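**Pusher tip drags on the board at one end and floats at the other. Re-level or re-teach?**

Tags: tabletop-arm, end-effector, leveling, calibration

We run a small pushing cell at our Godton site. The arm carries a plain rod as its tool and slides plastic blocks across a wooden board that sits on a pegboard table. The controller is a Gullier, if that matters. The board was swapped in February after the old one cupped.

Since the swap the rod height is wrong. I set it to hover 2 mm over the wood at the middle. Near the far right it touches and leaves a faint gray line. At the near left I can slide a folded card under it and the short blocks start to tip when they get pushed, so it must be riding high on them.

What I have tried:

- Power cycled the arm and homed it
- Re-ran the tool length routine, same number as before
- Swapped the rod for the spare, no change
- Cleaned under the board

I don't want to re-teach 14 positions if the real problem is the board. Is there an order I should do this in?
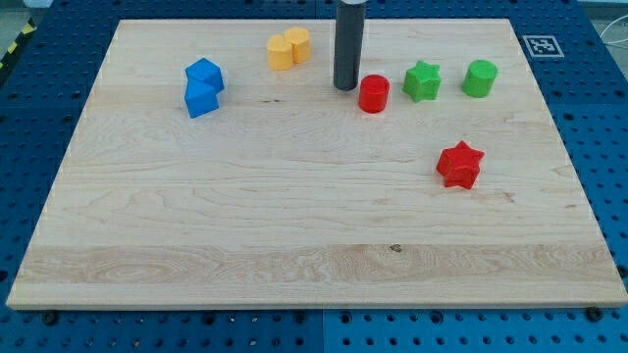
*Page last changed: Sunday, 16:40 (tags edited, second answer reformatted)*

The rod is over the far half of the board there, left of the red cylinder. The marker on the pegboard past the far right corner is the one we use for the camera check, and that check passes.

---

### Answer 1 (accepted)

Do the board first. If the tool length came back the same and the spare rod behaves the same, the rod is not your problem.

1. Take all the blocks off. Put the arm in manual at low speed.
2. Lay a straightedge on the board corner to corner, both ways. If you see light under the middle, the board is bowed and no amount of leveling will fix it. Flip it or replace it.
3. If it is flat, touch off the rod at four points, one near each corner, and write down the Z value at each. Use a feeler gauge. Paper squashes and everybody presses it differently.
4. Do the same four points on the pegboard just outside the board edges. Keep the tip on the solid part and out of the holes.
5. Compare. If the table readings tilt the same way as the board readings, it's the table or the arm base. If the table is level to the arm and the board is not, shim the board.

Your table also has a seam between two panels. Check for a step there with the straightedge. We had one panel sitting proud of its neighbor, and the board rocked on it whenever the rod pushed down. Tightening the panel bolts took most of it out.

For shims use brass or plastic stock. Cardboard will settle and you will be doing this again. After shimming, go back to step 3, and don't touch the taught positions until the four corner values agree to within your tolerance. If they do, you should only need to shift the work frame in Z and the 14 positions will come along with it.

One more thing. Check that the board can't creep. Ours walked toward the arm over 300 pushes and the height error came back with it. Stops against the edges fixed that.

> **Comment:** Table was fine at all four points. The board wasn't. Shimmed the near left corner, shifted the frame, and it runs clear everywhere now. No re-teach. Thanks.

> **Comment:** What was the actual board error? I have the same setup with the Clodard adapter.

---

### Answer 2

You can skip the shims and just fit a plane in software. Touch off three points, build a new user frame from them, and the motion will follow the tilt. I did it on a Montes arm in 23 minutes including coffee. The menu names will be different on yours.

Downside is the rod is then square to the board and not to the table, so if your camera transform assumes the table plane you need to redo that too.

> **Comment:** This works but it hides the problem. If the board is loose the plane is only good until it moves.

---

### Answer 3

same problem here, following. mine is worse in the morning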